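Why Are Some Things Shiny and Other Things Dull?
by Adaeze Aliyu

Hi again! Last time we talked about shadows, and a lot of you wrote in to ask about shine. One reader from Coraldale wanted to know why she can see her face in a spoon but can't see it in her sweater. I love that question, so let's go find out.

First, light bounces

Light is always on the move. It zooms out of the sun or a lamp and travels in straight lines until it bumps into something - a wall, a shoe, your nose. And it's fast! Light can go 300 thousand kilometers in one second.

When light bumps into a thing, some of it soaks in and some of it bounces off. The part that bounces into your eyes is the part that lets you see the thing.

Think about a rubber ball. If you throw it at a smooth floor, you can guess pretty well where it's going to go next. Throw it at a pile of rocks and it could fly off anywhere! Light does the same sort of trick. On a very smooth surface, all the light bounces off in a neat, tidy way, and you get a reflection. On a rough surface it scatters all over the place and you just see the color.

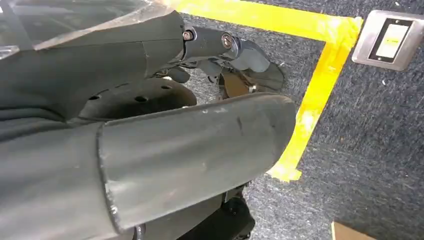
Shiny metal picks up the floor. The matte dark gray part has no picture in it at all.

The word for "not shiny" is matte (you say it like "mat"). A matte surface might feel smooth to your finger, but if you could shrink down to the size of a speck of dust you'd see bumps and dips everywhere. Your finger is just too big to notice them.

Clear plastic is a funny one, because it does two jobs. Most of the light goes right through, so you can see what's on the other side. But a little bit bounces back off the front, and that's the pale, streaky stuff we call glare.

Where does all the light come from?

You can't have shine without light. At night with the lamps off, even the best spoon in the house looks like nothing much. In the daytime a room with a lot of glass gets a huge helping of light for free. I always like to look at the dark bars between the panes, which have a name that's fun to say: mullions. They hold the glass up, and against bright daylight they look extra dark. Windows and eyeglasses are both there to be looked through, too, so it's good that light can get past them so easily!

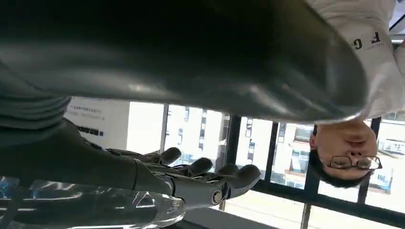 Try it yourself: the foil test

You need a piece of kitchen foil and a sunny window.

Hold the foil up flat, with the shiny side facing you. Can you see some color from your shirt in it? It'll be blurry, but it should be there.

Now scrunch the foil into a ball, gently, and open it out again. Look for your shirt now. It's all broken up into little glints, isn't it? The foil is still the same metal. You gave it wrinkles, and now the light is bouncing 10 different ways at once (more than that, really).

Next, take a walk around your home and sort things into shiny and matte. My own list has a doorknob, a faucet and an apple on the shiny side, and a brick, a towel and my gray cat Gritus on the matte side.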